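チケット: 施錠ユニットの間欠的な解錠不良
設置先: Nanberg 宅配ロッカー
製品: Trarkano 制御盤、ファームウェア 3 系
起票: Brenda Pickering(Dandville 保守窓口)
起票日: 2022年1月1日
優先度: 中
状態: 解決済み(監視継続)

## 事象

利用者が暗証番号を入力すると、操作盤は「解錠しました」と表示するが、扉が開かないことがある。再入力すると開く場合が多い。対象は11番扉。ほかの扉では同じ申告を受けていない。

制御盤のイベントログには、該当時刻に `UNLOCK_OK` が記録されている。扉センサーの `DOOR_OPEN` が続かず、タイムアウトで `UNLOCK_EXPIRED` に移行する。

```
UNLOCK_REQ door=11 src=keypad
UNLOCK_OK door=11
UNLOCK_EXPIRED door=11
UNLOCK_REQ door=11 src=keypad
UNLOCK_OK door=11
DOOR_OPEN door=11
```

`UNLOCK_OK` は出力を有効にした時点で書き込まれる。可動部の位置を確認した結果ではないため、この行だけでは機械側が動いたかどうか判断できない。

## 一次切り分け

遠隔で実施した内容は次のとおり。

- 制御盤の再起動。改善なし。
- 11番扉の設定を削除し、再登録。改善なし。
- 管理画面からの強制解錠。成功と失敗の両方を確認。
- 操作盤の入力履歴を照合。誤入力は該当時刻に存在しない。
- サーバーとの通信断の有無を確認。断なし。

強制解錠でも再現したことから、暗証番号の認証処理と操作盤は除外した。設定の再登録で変化がなく、設定破損の可能性も低いと判断。現地作業に切り替えた。

## 現地調査 1

担当は Maluleke 設備。到着時、扉は施錠状態。外装に変形はなく、扉の建付けも許容範囲内だった。

制御盤の出力端子で測定した無負荷電圧は正常。次に施錠ユニット側の中継コネクタで測定したところ、駆動時に電圧が大きく下がる個体差が見られた。11番扉だけが低く、隣接する扉では端子側とほぼ同じ値を示す。

電源装置の能力不足を疑い、ほかの扉の負荷を外して再測定した。11番扉の低下は変わらない。電源装置は原因から除外し、配線区間の抵抗増加を疑うこととした。

中継コネクタを抜き、端子を目視。変色した端子が片側にある。圧着部を軽く引くと導体が動いた。清掃して挿し直すと一時的に復旧し、しばらくして再発した。

## 現地調査 2

施錠ユニットを予備品に交換し、配線はそのまま残した。交換後も失敗が発生。取り外したユニットを隣の扉の配線に接続したところ、正常に動作した。

この結果から、ユニット単体の故障は主原因ではない。配線側を対象に、次の順で作業した。

1. 制御盤の主電源を切り、残留電圧がないことを確認。
2. 中継コネクタの両側を切断。
3. 被覆を剥き直し、変色していない導体を露出。
4. 指定工具で端子を再圧着。
5. 引張確認。抜けなし。
6. コネクタハウジングを新品に交換。
7. 配線を結束し直し、扉の開閉時に張力がかからないよう余長を確保。

従来の結束位置では、扉を全開にした際に配線が引かれていた。圧着部に繰り返し荷重が加わり、接触が不安定になったと推定する。圧着作業自体の不良が先にあった可能性も残る。切断した端子は Dandville に返送済み。

## 追加で見つかった問題

サイクル試験中、扉を強く押した状態で解錠すると動作が遅れることを確認した。荷物が扉を内側から押している場合にも同じ条件になる。受け金具とラッチの摩擦が増えるためで、電圧低下とは別の要因である。

受け金具の位置を調整し、無負荷時に接触しないことを確認した。グリスは塗布していない。Trarkano の保守手順では、この部位への塗布を禁止している。

通電時間を延ばす設定変更も検討したが、見送った。コイルの温度上昇を伴ううえ、配線不良を隠すおそれがある。通電時間は既定値のまま運用する。

## 確認試験

| 項目 | 条件 | 結果 |
|---|---|---|
| 連続解錠 | 1,000回、扉に荷重なし | 失敗なし |
| 荷重付き解錠 | 65回、内側から荷重 | 失敗なし |
| 強制解錠 | 管理画面から実行 | 正常 |
| 再起動後の動作 | 主電源の切断と再投入 | 正常 |
| 隣接扉への影響 | 順次解錠 | なし |

中継コネクタの駆動時電圧は、隣接する扉と同等まで回復した。

## コメント

**Brenda Pickering**
`UNLOCK_OK` の表示名が誤解を招いている。利用者向けの文言を「扉を開けてください」に変更できるか、開発側に確認中。ログの文字列は集計処理で参照しているため、今回は変更しない。

**Maluleke 設備**
同じ経路で結束されている扉がほかにもある。次回の定期点検で余長を確認したい。部品は再圧着用の端子とハウジングのみで足りる見込み。

**Brenda Pickering**
了解。点検表に「全開時の配線張力」を追加した。12月分の様式は旧版のため、使用しないこと。

**Dandville 部品管理**
返送端子を受領。圧着高さが規格を外れている。結束による荷重との寄与割合は判定できない。圧着工具の校正記録を確認し、別チケットで扱う。

## 処置と残件

- 主原因: 11番扉の中継コネクタ圧着部における接触不良
- 副次要因: ラッチと受け金具の干渉
- 処置: 再圧着、ハウジング交換、配線経路の修正、受け金具の調整
- 残件: 表示文言の変更可否、同一経路の配線点検、圧着工具の校正確認
- 再発時: 施錠ユニットを交換する前に、中継コネクタの駆動時電圧を測定し、本チケットに追記する

## 添付

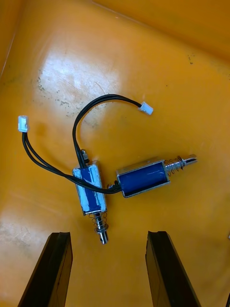 添付1: プッシュプル型ソレノイド2個(黒色ケーブル付き)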